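Unit 4 notes: Table linen and cloth handling
Front of House Operations, Week 5

These notes go with the practical session and cover what you need for the short written test in May. Read them before you come in. The folding diagrams are in the printed workbook and are not repeated here.

1. Terms

Overlay: a smaller cloth laid on top of the main cloth, often in a contrasting colour. Also called a slip cloth or a napperon, depending on where you work.

Drop: the length of cloth hanging below the table edge. A short drop clears the guest's lap. A full drop goes to the floor and is used for buffets and head tables.

Underlay: felt or foam under the cloth. Some venues call it a silence cloth. It deadens the noise of plates and stops the cloth slipping.

Skirting: pleated fabric fixed around the edge of a table. It is fastened with clips or hook tape, never with pins.

Hand: how a fabric feels and falls. A supplier who says a cloth has a firm hand means that it holds a crease and does not drape softly.

2. Fibres

Cotton is absorbent, takes starch well and irons to a crisp finish. It shrinks on the first few washes, so buy it oversize or pre-shrunk. Coloured cotton fades along the fold lines if it is stored near a window.

Linen is the traditional choice and still the best looking. It costs more, creases as soon as you sit down at it, and has to be ironed damp.

Polyester keeps its colour and needs very little pressing. It does not absorb spills, so red wine runs straight to the guest. Grease holds in it and needs a pre-treatment.

Poly-cotton is what most function rooms buy. The absorbency sits between the two and the cloths survive a commercial laundry.

Denim and canvas have become common in cafés and casual bistros. They are heavy, hide marks and stay where you put them. Wash them separately until the dye has settled.

3. Working out the size

Measure the tabletop, then add the drop twice, once for each side. Do this for both length and width. Students regularly add the drop only once and end up with a cloth that reaches one edge properly and falls short on the other.

Example: for a drop of 12 inches on a square table, the cloth has to be 24 inches wider than the top. Most of our suppliers still list in inches, so convert before you order if your floor plan is metric.

Round tables are worked out the same way using the diameter. A square cloth on a round table gives four points that hang lower than the rest — check they clear the floor.

4. Laying the cloth

Check that the table is steady and wipe it down. Stand at the middle of one long side with the cloth still in its screen fold. Open it across the width, find the centre crease and set it on the centre line of the table. Take the near edge between thumb and forefinger and draw it towards you. Do not flap the cloth.

Hems face down. On a long run of tables, overlaps face away from the main door so that guests entering the room do not see the joins. Smooth from the centre outwards with the back of the hand.

5. Holding a cloth in place

Indoors, an underlay and a decent drop are usually enough. You will need clips or weights on terraces, under ceiling fans, on display tables that people brush past, and with any cloth that has hardly any drop. Work on opposite sides in turn and keep the tension even, or the weave will pull off square. Spring clips, binder clips and hem weights all do the job. On a guest table, keep clips away from the places where people sit.
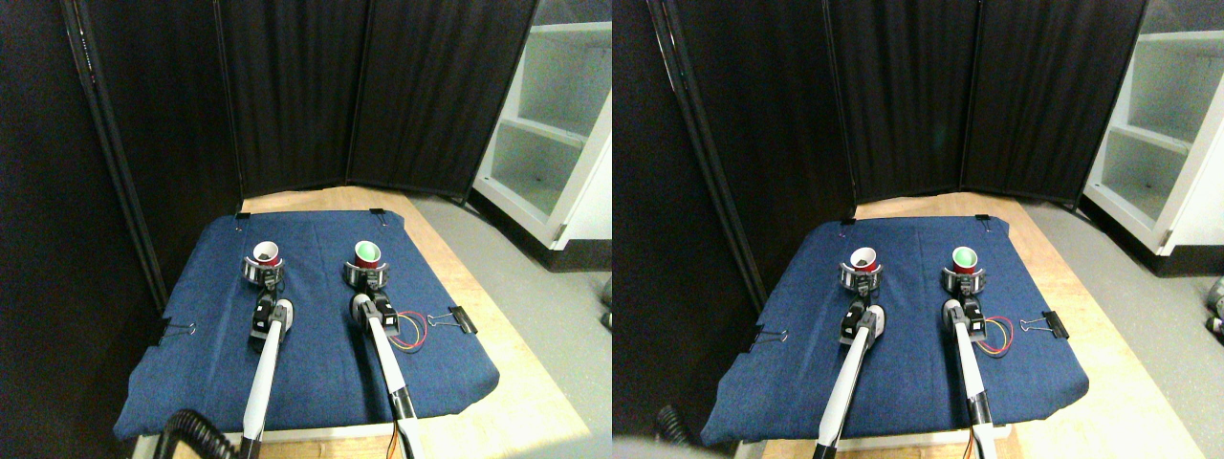

6. Changing a cloth during service

Work in two halves. Move everything to one end, fold the soiled cloth back to the middle, lay the clean cloth over the cleared half, then move the items across and finish. The bare tabletop should not show at any stage. Crumbs go inside the soiled cloth and are shaken out in the back area, not over the carpet.

7. Stains

Blot, don't rub. Wine and coffee: cold water first, then an oxygen bleach if the colour allows. Candle wax: let it harden, lift it with a blunt edge, then iron between sheets of plain paper. Bag heavily marked items separately and label the bag, as a hot wash will set most of these for good.

8. For the practical

Bring a tape measure and closed shoes. You will work in pairs, and each pair lays one square and one round table. Marks are given for centring, even drop, hem direction and handling.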